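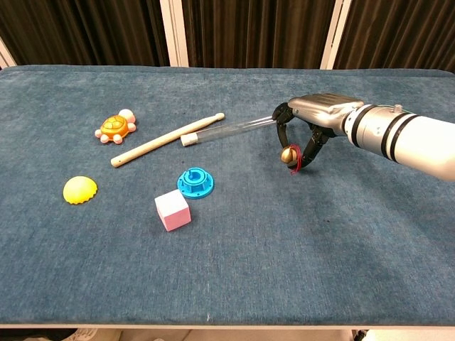 Small items on or just above the padded table: bell, capped tube, drumstick, turtle.

Gamham Room Users' Group
Minutes of the December meeting, 4:30 p.m.

1. Minutes of the last meeting
Accepted, with one correction. The bill for the curtains was $318. The minutes had it as $381, and a member asked how long that would have stood if no one had read them.

2. The padded table
Bosman's quote for re-covering the table in wipe-clean vinyl is $200. Several members doubted it was worth the money. The present blue-gray fabric shows darker patches, but velvety cloth does that whenever the nap gets pushed the other way, and it was not clear to the meeting that these are stains at all. One member said vinyl would make every object on it louder and send the drumstick rolling onto the floor. The supporters of vinyl said fabric can't be cleaned properly. Asked when cleaning had last been tried, they did not know.
Decided: brush and spot-clean first. Quote to be held over.

3. Small items
The Kutel catalog offers a "sensory discovery set" at $104. The meeting went through the contents page and was not impressed. Most of it is a bell, a shaker and something with a shell, and we have a bell on a red string, a wooden drumstick and the orange turtle already. The word "discovery" appears to account for most of the price.
The clear plastic tube with the white cap was discussed at more length than it deserved. One view was that it should hold rice or beads. Another was that the cap would come off within a week - and then we would have beads in the fabric. No decision.
It was agreed that the string on the bell should be checked for wear before each session.

4. Storage
Bolach has offered us 5 lidded bins free of charge. Members wanted to know what the catch was. The offer letter mentions "display of supplier name" without saying how large. To be asked in writing before anything is accepted.

5. Other business
A request for brighter curtains was turned down. The brown ones are barely paid for.

Meeting closed 5:40 p.m.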